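Forum > Robotique mobile > Visites, démonstrations et journées portes ouvertes > Stendska, atelier de Flinside

Accueil Nouveaux messages Rechercher Membres Règles Connexion

Stendska, démo de manipulation à deux bras : compte rendu et questions

kappa_nord
Je suis passé mardi à la journée portes ouvertes de Stendska, dans leur atelier de Flinside. Créneau de 14 h, groupe de 3 visiteurs, ce qui laissait le temps de poser des questions. La visite était conduite par Sobia Rajput, côté intégration, et la démonstration par Tanveer Jatoi, côté commande.

La tâche présentée était la prise d'un panier à linge plein, posé au sol, par les deux bras à la fois. Base mobile à roues omnidirectionnelles, deux bras métalliques, un doigt imprimé vert par poignet côté panier, une caméra au-dessus de chaque doigt. Le panier est en plastique ajouré, avec une poignée de chaque côté. Les doigts viennent en appui sur l'extérieur de la paroi et ne passent pas dans les poignées. C'est le point qui a fait discuter dans le groupe et c'est pour cela que j'ouvre ce fil. 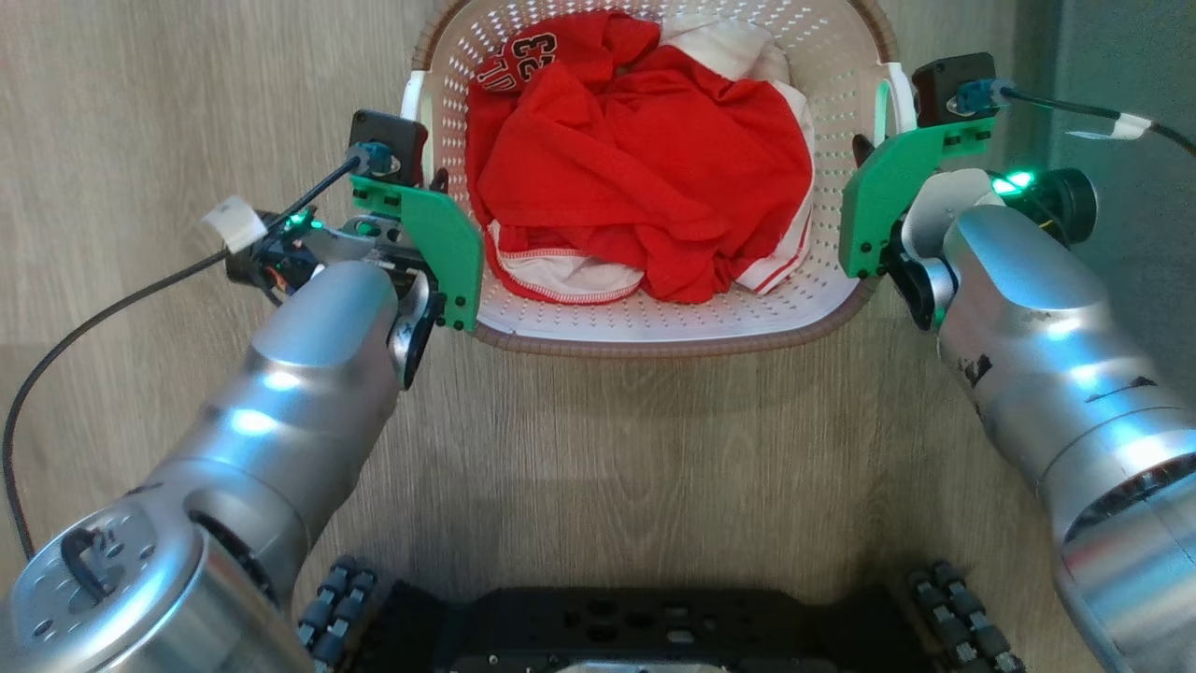 L'argument de Jatoi est le suivant : passer un doigt dans une poignée demande une précision de pose que la base ne garantit pas, alors qu'un serrage latéral tolère une erreur d'orientation assez large. En contrepartie il faut maintenir un effort interne entre les deux bras pendant tout le levage. Il a annoncé un couple limité par logiciel à chaque articulation, sans capteur d'effort au poignet. L'effort est estimé par le courant moteur.

Trois questions pour ceux qui ont pratiqué :
1. L'estimation par le courant suffit-elle avec une charge molle qui se déplace dans le panier ?
2. Quelqu'un a-t-il des chiffres d'usure sur des doigts imprimés en appui sur du plastique lisse ?
3. La dérive latérale des roues à galets pendant le serrage est-elle compensée chez vous, et comment ?

bielle_folle
Pour la 1, non, ou alors avec une marge qui retire tout l'intérêt. Le frottement dans les réducteurs masque les faibles variations. Sur notre banc, on voyait le glissement à la caméra avant de le voir dans le courant.

Sur le fond, je ne suis pas d'accord avec le choix. Un panier a des poignées. Elles sont placées pour que la charge pende en dessous du point de prise, donc c'est stable. En serrant les parois, on travaille contre la géométrie de l'objet, et si la paroi est évasée l'effort a une composante qui tend à le faire monter ou descendre selon l'inclinaison des doigts.

Morvan_T
Je nuance. Paroi évasée vers le haut et doigts sous le plus grand diamètre, la composante verticale aide. Le panier vient se caler sur les doigts. Le rebord fait butée dans le pire des cas. Il faudrait connaître le profil exact pour trancher.

Pour la 2, j'ai utilisé des doigts imprimés sur une cellule Firness. Remplacement systématique à 800 cycles. À ce stade la face d'appui était polie et l'adhérence nettement dégradée. Matière rigide, sans patin. Avec un patin collé c'est le patin qui lâche en premier, ce qui est plus simple à gérer.

kappa_nord
Profil : je n'ai pas mesuré. Je ne me risque pas à donner un angle de mémoire.

Patin : je n'ai pas pu examiner les doigts de près, on restait derrière le marquage au sol. Si quelqu'un y retourne, c'est à demander.

sgl_89
J'y étais aussi, le matin. On nous a parlé d'une série d'essais internes : 2591 tentatives enregistrées, tous objets confondus, dont une partie seulement sur le panier. J'ai demandé le taux de réussite sur le panier seul et je n'ai pas eu de réponse chiffrée. Rajput a précisé que le protocole avait changé en cours de série et que les valeurs n'étaient pas comparables entre elles. Réponse correcte sur le plan méthodologique, mais on repart sans donnée.

bielle_folle
Un constructeur qui invite du public et qui n'a pas de taux de réussite à donner, pour moi le compte rendu s'arrête là.

sgl_89
Je préfère une absence de chiffre à un chiffre obtenu sur trois protocoles mélangés. Tu aurais été le premier à le démonter.

Morvan_T
Pour la 3, deux cas. Soit la base est freinée activement (asservissement en position sur les roues pendant la prise), soit on la laisse passive et les bras absorbent. En passif, sur un sol lisse, une dissymétrie d'effort entre gauche et droite se traduit directement en translation latérale, vu que les galets roulent librement dans cet axe. J'ai vu une base se décaler de quelques centimètres pendant un serrage sans que l'odométrie le signale.

kappa_nord
Jatoi a répondu là-dessus : les roues sont asservies en position dès que les deux contacts sont détectés. Avant le premier contact, la base reste en vitesse. Il y a donc une fenêtre entre le premier et le second contact où un seul bras pousse. Je lui ai demandé ce qui se passait si cette fenêtre dépassait une certaine durée. Retrait des deux bras et reprise de l'approche. Le seuil n'a pas été communiqué.

freq_propre
Question annexe : les câbles des caméras de poignet étaient-ils guidés le long du bras ? Sur notre plateforme Sial, c'est la première cause d'arrêt, bien avant les moteurs. Le connecteur prend du jeu à force de rotations du poignet et on perd l'image par intermittence.

kappa_nord
Câbles noirs externes, avec des repères en ruban blanc. Un serre-câble courbe sur la grosse articulation du bras gauche. Il restait du mou du côté des poignets. Je n'ai pas suivi le cheminement complet.

freq_propre
Merci. Du mou au poignet, c'est voulu en général, mais il faut vérifier qu'une boucle ne peut pas accrocher l'objet. Un panier ajouré avec une poignée de chaque côté, c'est exactement le genre de pièce où un câble finit par se prendre.

bielle_folle
Je maintiens ma position sur les poignées. Je veux bien la réviser si quelqu'un publie une comparaison des deux prises, même panier, même charge, même sol.

Morvan_T
J'ai deux bras et un panier disponibles en janvier. Pas la même base : la mienne est fixe, donc la question 3 restera ouverte. Je peux faire 89 essais par type de prise, c'est ce que permet une journée de banc avec remise en place manuelle. Charge : textile en vrac, pesé avant chaque série. Si quelqu'un a des objections sur le protocole, c'est maintenant.

sgl_89
Randomise l'ordre des deux prises, sinon l'usure des doigts se confond avec le type de prise. Et note l'orientation initiale du panier à chaque essai.

Morvan_T
Noté pour les deux. J'ouvrirai un fil séparé avec les relevés bruts.

Contact | Mentions légales | © Forum Robotique mobile | Haut de page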